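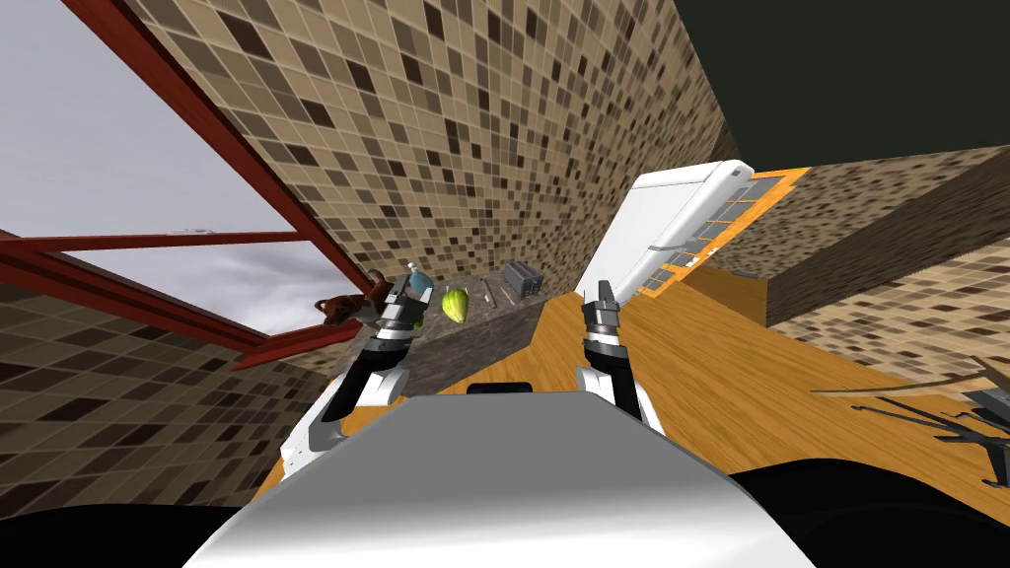
Care of Stone Countertops

Household Advice Service, Bolell Housing Association
Revised 1 November 2020

Residents are responsible for the everyday care of kitchen surfaces. The following guidance applies to natural and engineered stone countertops fitted in Association homes. Laminate surfaces are covered in a separate leaflet, available from the Horik Street office.

Daily cleaning

Wipe the countertop each evening with a soft cloth, warm water and a small amount of mild dish soap. Rinse with clean water and dry with a towel. Soap that is left to dry forms a dull film, which is often mistaken for wear in the stone itself.

Spills of wine, coffee, citrus juice, vinegar or oil should be blotted as soon as they are noticed. Wiping spreads the liquid over a larger area.

Products to avoid

Do not use bleach, oven cleaner, lime remover or scouring powder. Vinegar and lemon juice, although recommended in many household guides, will etch marble and limestone and may weaken the sealer on granite. Steel wool leaves fine particles that can rust around the sink.

Stains

For oil stains, mix baking soda and water to the thickness of toothpaste. Spread the paste over the mark, cover it with plastic wrap and tape down the edges. Leave overnight, then scrape off the paste with a plastic spatula and rinse. Older stains may need 2 or more applications. Test the paste first in a corner behind an appliance.

Hard water deposits near the faucet may be lifted with a plastic scraper held nearly flat to the surface. Razor blades are not recommended for residents' use.

Sealing

Natural stone should be checked every July. Place a spoonful of water on the surface and leave it for ten minutes. If the stone darkens beneath the water, a new coat of sealer is due. Engineered stone does not require sealing.

Follow the directions on the container. Keep windows open during the work, and keep food off the surface until the sealer has fully cured – normally the following day.

Heat and weight

Use a trivet under all pots, slow cookers and electric griddles. Do not stand or kneel on the countertop, particularly near the sink cutout, where the slab is narrowest.

Repairs

Chips, cracks and open seams should be reported to the maintenance desk at extension 897. Retain any broken pieces, as these can often be bonded back in place. Residents should not attempt to fill cracks themselves – household glue discolors and is difficult to remove.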